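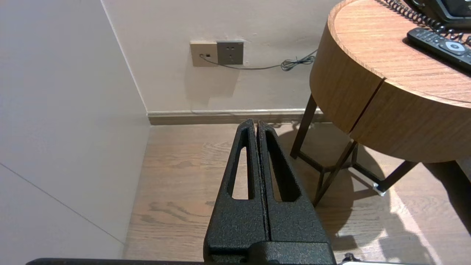
Pourquoi les joueurs abandonnent-ils un jeu en accès anticipé avant sa sortie complète ?
Surtout à cause de l'espacement des mises à jour : passé un certain délai sans correctif, la plupart ne relancent plus le jeu, même s'ils en gardent un bon souvenir.

Fig. 2. Deux doigts noirs fendus dans leur longueur, sol en bois clair, angle de pièce.

4.2 Rythme des correctifs et abandon

Corpus : 193 joueurs de Plirlow, recrutés sur le forum du jeu, plus les notes de version publiées par le studio Wustero depuis janvier. Pas de groupe témoin. On a retenu comme abandon l'absence de toute session pendant 17 jours consécutifs ; seuil repris de Montecinos et Tapia, discutable, voir 5.1.

Premier constat, les gros correctifs ramènent du monde mais pas longtemps. Pic le soir même, retombée dans la semaine. Les petits correctifs fréquents font moins de bruit et retiennent mieux, sauf chez les joueurs arrivés tout au début, qui semblent attendre du contenu (cartes, classes, fin de campagne) et se fichent assez de l'équilibrage. Second constat, le silence du studio pèse plus que les bugs eux-même. Plusieurs répondants citent des plantages répétés sans y voir un motif de départ. L'absence de nouvelles, si.

Entretiens menés par Nataša Nikolovski et Pilar Orellana, en ligne, durée variable. Codage à deux, désaccords tranchés par R. Echeverría. Un répondant : « j'ai pas arrêté, j'attends », alors que sa dernière session était hors seuil depuis longtemps. Cas fréquent, gênant pour la mesure. On l'a classé abandon quand même.

Limite principale : un seul jeu, un seul studio. La comparaison avec Berance était prévue mais les journaux de session nous sont parvenus tronqués. Plafond de 500 sessions par compte dans l'export, donc les très gros joueurs sont sous-estimés, sans effet sur le seuil. Reste la question du prix, traitée séparemment en 4.3.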